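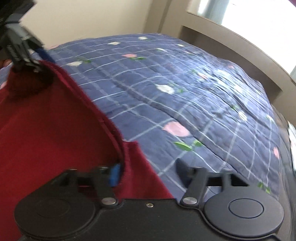
Does a person need to know anything about robots to join in, Ralen wanted to know, or would two steady hands and a free evening do? Two steady hands will do very nicely, and that question is as good a place as any to start this call.

We are looking for 3 people to help with the Trunametti build, a pair of home-built grippers meant for handling cloth. Right now that means picking up a knit by its edge, holding it between two grippers and folding it over on a bed. Soft things are hard for a machine – a shirt never lies the same way twice – and we would dearly love more hands and more opinions before we settle on the next set of finger pads.

Most of the work happens in the shared workshop at Jandberg, where there is a long bench, a decent drill press and a kettle that takes its time. You would be printing and fitting parts, swapping pads and rivets, and then spending a good while folding with a gripper in each hand and telling us what annoys you. Folding sessions run 2 hours, usually in the evening, and we ask for one a week through the end of summer. Anyone 16 or over is welcome, though if you are under 18 please bring a parent along the first time.

We can't pay wages, I'm afraid, but there is a parts budget of $500 for the whole group, supper is on us, and you may keep a finished gripper when we wrap up. If you have old bedding or T-shirts to spare, bring those too (clean, please!).

To join, leave a note in the Trunametti box by the workshop door with your name, the evenings you have free and anything you like making. Notes should be in by July 5, 2024. Left-handed folders are especially wanted – we have been short of them since June.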